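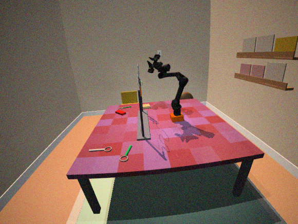 *Fig. 1. Uratel scene, pole task: arm, pole on gray base plate, ring-ended tools on checkered top.*

Thursday, December 10, 2020

**Subject:** Review of the Uratel simulation package (vendor: Flollasa), trial license, second session.

The package was installed on the shared workstation and the pole task was loaded with the vendor's default room. No changes were made to the lighting or the table pattern. The shadow of the arm on the tabletop is legible and helps in judging the height of the gripper above the squares.

Settings used:

- Episodes: 400
- Step limit per episode: 300
- Seed: 426
- Parallel workers: 2

Observations:

The thin line lying in loops to the right of the pole is hard to follow at the default resolution. The same applies to the rings on the tools, whose open centers show the checkered surface through them. A second camera view is to be requested from Flollasa.

The manual does not state whether surface colors can be fixed between episodes. The Anutside package, reviewed earlier, offers this as a menu option.

Export to the Olatunji log format completed with one warning concerning joint names. The warning text is saved with the run.

Open items: written quote for a full license, to start in January; repeat of the run with a plain tabletop; contact settings for the base plate.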